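Clokley Ghost Story Blurbs - read me first

Hello, and thank you for stopping by! This is a collection of 3,677 back-cover blurbs for haunted house and small-town horror novels, gathered by me, Robel Beyene, over more evenings than I'd like to admit. Most come from two little presses, Olport and Irnska, who were kind enough to say yes when I wrote to them.

What's in each row: title, author, year, the blurb itself, and a column called "haunt" for the kind of place (asylum, lighthouse, school and so on). I filled in that last one by hand, so please forgive the odd slip - a haunted ferry gave me real trouble.

The training part has 3,000 blurbs. The rest are held back for testing, apart from 40 that I set aside because they give away the ending.

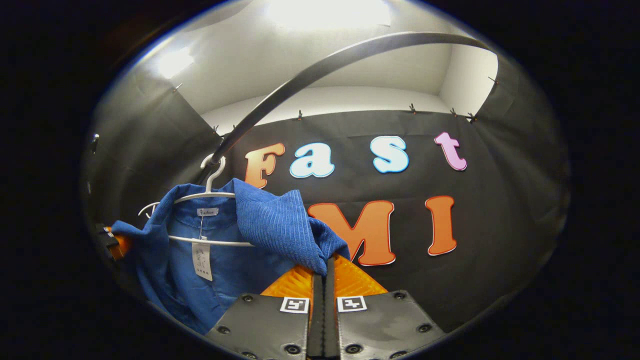 Blurbs from the Vashisht series are nearly all written in the second person, so you may want to keep them together when you split things your own way. Series books share a lot of wording too, and I haven't tried to tidy that up. Corrections are very welcome, and I usually get to them by the end of July.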